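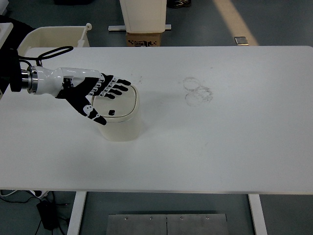

2 min read

Worktop and lidded tubs: September check, with comments by Hanan Azar

Surface clear of clutter: yes, lovely, thank you all.

Surface clean: not quite. There are two grey rings overlapping to the right of the middle, the sort a round pot leaves, and some little dark specks and smudges as well. Warm soapy water first please, and leave the scouring pads in the drawer (Tarek, I mean you, with great affection!).

Lid on the cream tub: on. Do still press all the way round the rim before you carry it anywhere.

Contents label: please write one for every tub, even if you're sure you'll remember.

Front edge, run a hand along for chips: Omar to do before lunch.

Floor behind the table: storage bin to stay at the back, where no one will catch a foot on it.

Next check: Hiba, 9.30, bring the cloths.

Recent checklists
Kettle and leads
Grillia hob, weekly
Shelf fixings
First aid tin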